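# Members' Forum: Surface Finishes and Wallcoverings

## Thread: Pattern matching at inside corners, large floral repeats

**Posted by rsrivastava (Section Moderator), Aug 3, 2020**

Members are invited to comment on the draft guidance for hanging large floral papers in small rooms. The present text requires that the pattern be matched at every vertical seam, including inside corners. Several members have written to say that this is not achievable in older buildings. Please keep replies to the subject of the draft.

The pictures below show a dense floral on a dark teal ground, carried over the walls and the panel overhead.
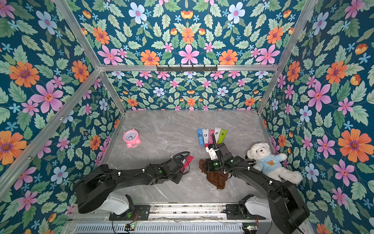
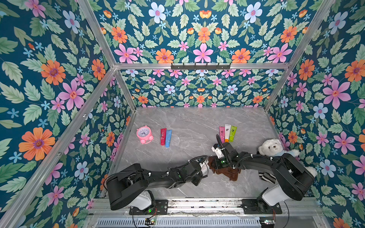 ### Reply 1: v_quintana

Thank you for opening the discussion. I do not support the corner requirement as written. In a room with walls out of plumb, the installer must cut the strip at the corner and overlap it, and some of the pattern is lost in the overlap. With a small print the loss goes unnoticed. With a bloom the size of a dinner plate it does not, but no amount of care will bring it back.

I would ask that the clause read "matched at eye level" for inside corners. The installer may then allow the pattern to drift toward the ceiling and the baseboard.

### Reply 2: DaianeB

I must disagree with Mr. Quintana. "Eye level" has no fixed meaning in a dining room, where the guests are seated, or on a stair. Our office has accepted work under that wording before, and each time the client and the installer held different views of what had been promised.

If the wording is to change, it should state a height. It should also state which corner receives the mismatch. Customary practice is to end the job over the entry door or in the least visible corner, and the draft is silent on both.

### Reply 3: halas_s

Two further points for the record.

1. The draft does not address ceilings. When a paper is taken overhead, it can be matched to one wall in full. The remaining walls will meet it wherever they happen to fall. The client should be told this before the paper is ordered and should choose the wall.
2. The draft does not address waste. For the Tedero dining room we ordered 40 rolls of a large drop-match floral and had 8 left over, two of them opened. The client had been quoted on square footage alone and was understandably displeased.

I also recommend that the guidance require a check of run numbers at delivery. Ours came from two runs, and the difference in the ground color was plain once the strips were side by side.

### Reply 4: v_quintana

I accept Ms. Bittencourt's point regarding a stated height. I would propose 60 inches from the finished floor for rooms in general, with stairs treated separately.

I do not accept that the location of the mismatch belongs in the guidance. That is a matter for the drawings.

### Reply 5: sooah.yoo

Speaking for a small firm, I would ask the section to consider cost. We hung the Wunen floral in a powder room in January. The paper alone was billed at $3,839, and the labor quotation nearly doubled when we specified a full match at all corners. The client chose a plain paper for the hall as a result.

May I also ask whether members size the walls before hanging a dark ground? We have had white lines at the seams, and the supplier advised coloring the edges with chalk. I am reluctant to do this on a finished job.

### Reply 6: DaianeB

Ms. Yoo: we prime with a tinted primer close to the ground color, and we color the cut edges with chalk before pasting. Please test on a scrap first, as some inks will lift. We do not use marker under any circumstances.

On cost, I remain of the view that a client who selects a large repeat should be quoted for a full match and may then decline it in writing.

### Reply 7: halas_s

I have used water-based marker on dark grounds for years without complaint, provided it is left to dry before the paste is applied. I would not wish to see it prohibited.

### Reply 8: rsrivastava (Section Moderator)

The stated height, the ceiling provision and the check of run numbers will be added to the next draft. The location of the mismatch and the treatment of seam edges remain open. Members who wish to propose wording on either item should post it in this thread, with the clause number in the first line.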